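Nillis Gripper Project

From the Hevusley student wiki. This article needs more sources. Please help by adding them (minutes count).

The Nillis Gripper Project, mostly just Nillis, is a student robotics project at Hevusley Technical College. It builds hand-held gripper tools that a person carries about and uses to pick things up, so that the recordings can later be used to teach a robot arm the same job. Run as an evening club, with a credit option for second years. Founded by Zakhar Tkachuk, then a mechanical student, and taken over later by Guoqing Jiang, who still leads the software side.

Not to be confused with Nillis Hall, the residence, which the project was named after. First meetings were held in its kitchen.

Contents
1 History
2 Design
3 Sessions
4 Tasks
5 Sketent Cup
6 Software
7 Membership and funding
8 Criticism
9 See also

History

The club began as a spin-off from the college's line-follower team. Tkachuk had wanted to build a full arm and couldn't afford the motors. A hand-held tool needs no arm at all, only the fingers, a trigger, a camera and somebody willing to hold it. The first version was cut from leftover sheet and held together with cable ties. It is usually called Mark Zero, though the label on the box says Mk 1, and older pages on this wiki use both.

Mark Zero could close on a mug but not a spoon. The fingers bent outwards under load and the trigger string stretched. It was dropped after one term. Parts of it are in the cupboard in the east workshop (bottom shelf, behind the soldering fume thing).

Mark Two brought printed fingers and a proper linkage. Mark Three moved the camera further back on the body. It had been so close to the fingers that tall objects blocked the whole view. Jiang joined during Mark Three and rewrote the recording program over one winter break.

The link with Xu started around then. Xu is the name of the club's arm, a second-hand six-joint model bought from a closing lab, and named after a sticker that was already on it. It has the same fingers fitted as the hand-held tools, so that what the camera sees is more or less the same in both cases.

Design

All current tools share one pattern. Two fingers, moving together, worked by a squeeze trigger in the handle. The camera looks down the length of the fingers at whatever is being picked up. Fingers are printed in dark plastic and bolted on, so a broken one can be swapped mid session without recalibrating the body. In theory. In practice most people do recalibrate.

The part that gets argued over most is the pad on the inside of each finger. Bare plastic slips on anything glossy. The club has tried cut-up mouse mats, bicycle inner tube, silicone poured in a baking tray and several sorts of foam. Inner tube grips best but leaves marks on paper cups. Silicone was good and tore at the corners. Pads are glued, not screwed, and a new pair needs a night to set before anyone uses the tool.

Dark pads also became the rule after a batch of white ones confused the finger tracking, which looks for the edge of the finger against the table. This is why the club's tables are pale. 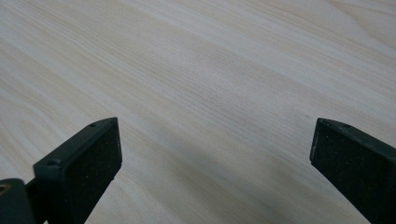 Finger opening is the other number everyone asks for. Mark Four opens to 90 mm at the tips, enough for a tin of beans held upright but not for a cereal box. Opening wider means a longer linkage and a heavier front end, and wrists get tired. A wide version was printed once for a pillow-folding task and nobody has asked for it since.

Finished tools are weighed before they are signed off. The limit is 631 g with the camera on. It's an odd figure and comes from the weight of the first Mark Four that people didn't complain about.

Sessions

Sessions run from six in the evening in the east workshop. Members work in pairs: one holds the tool, the other resets the objects and keeps the log. Swap every 40 recordings, or sooner if your hand cramps.

Usual order:

Check pads and bolts.
Open and close fully, twice, with nothing in the fingers. The software uses this to find the limits.
Clear the table.
Record.
Write down anything odd. Lights flickering, someone leaning over, tool dropped.
Copy files before going home. Before, not after.

Recordings that fail are kept, in a seperate folder. Early on they were deleted, and Jiang has said this was the worst decision of the first year, the failed ones being needed later to train the part of the program that notices a slip.

Tasks

Tasks are set at the start of each term and written on the whiteboard. Past ones include:

Mug onto saucer. The oldest task, still used to train new members.
Cutlery sorting. Forks fine, teaspoons bad.
Folding a tea towel in half. Done with two tools, one in each hand.
Putting the lid on a tub. Abandoned, then brought back when the pads improved.
Pegs on a line. Popular. Very slow.

By the end of last November the club had over 3,000 usable recordings across all tasks, mug onto saucer making up the biggest share. Xu manages the mug task well with the mugs it has seen before. Less well with glass ones.

Sketent Cup

The Sketent Cup is a yearly contest between student teams, hosted by a different college each time. Teams get a task on the morning, collect their own recordings until mid afternoon, train, and then run the arm in front of the judges in the evening. No touching the arm once the run starts.

Nillis has entered each year since Mark Three. Best result is second place, in the year of the sponge task. In the year after that the team came last, having left the power supply for Xu on the coach. Tkachuk was by then a judge and had to leave the room for the scoring.

Rules for pads changed following the sponge year. Sticky surfaces of any sort are now banned, including "accidentally" sticky ones.

Software

The recording program is called nilrec. It stores the video, the finger opening and the movement of the tool through the air, all on one clock. Getting them on one clock took most of a year. Older files, from before the fix, drift by a few frames and are marked as such in the index.

A second program, nilplay, shows a recording back with the opening drawn as a line underneath. New members are asked to watch a good number of these before making their own. Training code lives with Jiang and is shared on request. Documentation is thin, see talk page.

Membership and funding

Open to all years, no experience needed. Credit students hand in a logbook and a short report on one change they made to the tool, tested properly against the old version. Popular subjects are pads (again), trigger springs and handle shape. Left-handed handles exist thanks to one of these reports.

Money comes from the college's project fund plus a small yearly fee. Printing is free as long as the print queue sheet is filled in. Cameras are the main cost, and the reason the club has more bodies than working tools.

Criticism

Some members of the line-follower team have complained on this wiki that Nillis takes up the east workshop too many evenings. A shared timetable was agreed but the page for it is blank.

There has also been discussion of whether a club where most of the time goes on picking up mugs counts as robotics. The course office decided it does, for credit purposes, provided that the report includes some work on Xu or on the fingers themselves. Recording hours alone are not enough. This catches somebody out each spring, so read the handbook first.

See also

Line-follower team
East workshop (booking)
Xu (arm), repair log
Sketent Cup, past tasks
List of pad materials tried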